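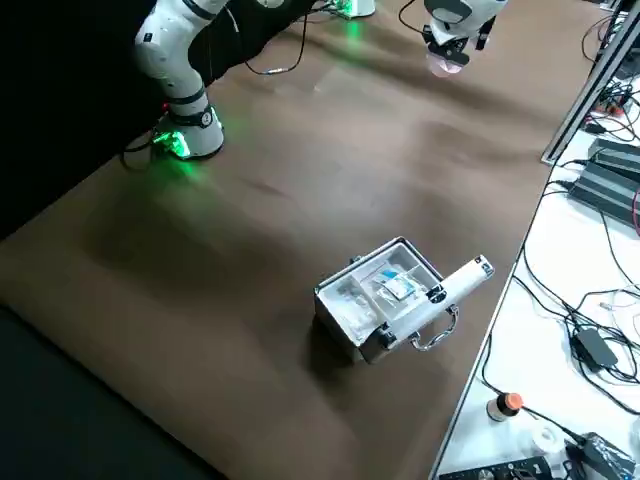 Closbridge, September 27, 2026

**Runddale Building, ground and first floors: fire and general safety inspection**

Inspected by: Évan Lecomte
Accompanied by: the duty manager, Szűcs Property Services
Next full inspection: December

Items are marked Satisfactory (S), Action required (A) or Not inspected (N). Comments are given where the mark alone would not be clear to the person carrying out the work.

## 1. Escape routes and doors

- [S] Main entrance doors open fully and are free of locks needing a key from the inside.
- [A] Rear stair, first floor landing. Two boxed chairs and a folded display board are stored against the wall. The clear width is still sufficient, but storage on the landing is not permitted under the building rules. To be removed by the tenant.
- [S] Final exit to the car park. The push bar was tested and released at the first attempt.
- [A] Corridor door 1.4 does not close fully against the latch. The closer arm has been adjusted before and now needs replacing. The door must not be wedged in the meantime.
- [S] Exit signs present and legible on both floors.

## 2. Fire alarm and emergency lighting

- [S] Panel showing normal, with no faults or disabled zones.
- [S] Weekly call point test recorded in the log book. The entries are complete, although several are initialled in pencil. Ink should be used.
- [A] Emergency lighting. The fitting above the rear stair failed during the discharge test at 84 minutes. All other fittings remained lit for the full period. Replace the battery pack and repeat the test on that fitting alone.
- [N] Detector in the ceiling void above the post room. The access hatch has been painted shut.

## 3. Extinguishers

- [S] Service labels in date.
- [A] The water extinguisher at the foot of the main stair is standing on the floor. The bracket is in the cleaners' cupboard and should be refixed to the wall.
- [S] Carbon dioxide extinguisher by the electrical intake: pin and tamper seal in place.

## 4. Electrical

- [S] Distribution boards closed, labelled and clear of stored items.
- [A] First floor kitchen. The kettle and microwave are supplied from one extension lead. Fit an additional socket outlet. The lead was withdrawn from use during the visit with the agreement of the tenant.
- [S] Portable appliance records seen. The register lists 100 items, of which 98 have passed. The two failures, a desk fan and a heater, have been disposed of and should be struck from the register.

## 5. Floors, stairs and lighting

- [S] Main stair nosings secure and handrail firm.
- [A] Entrance matting has lifted along the edge nearest the lift. This was raised at the previous inspection and remains outstanding. It is now marked as a priority item.
- [S] Lighting levels adequate in all common parts.
- [A] Car park step. The white edge marking is badly worn and should be repainted before the darker months.

## 6. Water and welfare

- [S] Hot tap temperatures recorded monthly by Rurkmont.
- [A] The shower on the ground floor is seldom used and no flushing record could be produced. Begin weekly flushing and keep a signed sheet in the plant room.
- [S] First aid boxes stocked and in date.

## Further comments

The evacuation drill was attended by 75 persons. The assembly point was found to be too close to the vehicle gate, and the managing agent is asked to agree a new position with the tenants and to amend the notices accordingly.

Completed actions should be signed and dated on the building copy. The entrance matting and door 1.4 are to be dealt with first.

Signed: É. Lecomte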